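Fórum Politis > Simulação e manipulação > Boas práticas

Tópico: critério de sucesso pra tarefa de gaveta, qual vcs usam?

grirkero_lab
pessoal, dúvida rápida. estou fechando o guia interno de avaliação em simulação e travei na gaveta. O rascunho do Primo Orlandini diz: sucesso = gaveta passou de 89% do curso e pronto. Rodei 2000 episódios com essa regra e tem coisa contando como sucesso que eu não aprovaria nem bêbado. Estado de gaveta aberta na cena:
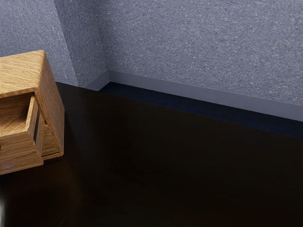 A regra só olha a junta. Não olha velocidade, não olha força, não olha se o braço bateu no móvel. Queria exigir tudo isso antes de quinta, mas o pessoal reclama que a taxa despenca.

tornilho
despenca pq tava inflada antes, ué. Posição da junta + velocidade perto de zero por 51 passos seguidos. Menos que isso não aceito em relatorio.

Stokix_fan
discordo. 51 passos é arbitrário, e se o episódio acaba em 900 vc reprova quem abriu no finzinho. Conta posição, registra o resto como métrica separada.

tornilho
abriu no finzinho, reprovou. limite é limite

marta.sim
Tem outra coisa que ninguém tocou: contato. Nosso padrão na Jelwood pede registro do contato dedo-puxador, senão o braço empurra a gaveta pela lateral e passa. E anotar a distância entre os dedos ANTES de encostar, em toda rodada.

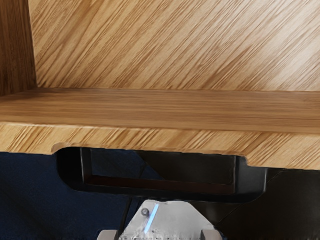 Garra perto do puxador, dedos afastados, sem contato.

grirkero_lab
boa, isso eu não tinha. mas vc reprova se abrir sem pegar no puxador? tem política que engancha um dedo só e puxa

marta.sim
Reprovo não, marco como "sem preensão" e vai em coluna à parte. Reprovar só se passar do limite de força.

Stokix_fan
viu, coluna à parte. era o que eu tava dizendo

tornilho
coluna à parte ninguem lê. O número que vai pro slide é o primeiro

grirkero_lab
ok, vou de: posição + velocidade como critério, contato e força em coluna obrigatoria, semente publicada junto. O limite de força ainda tá em aberto, quem tiver valor usado em móvel de madeira manda aqui. Subo o rascunho novo quinta de manhã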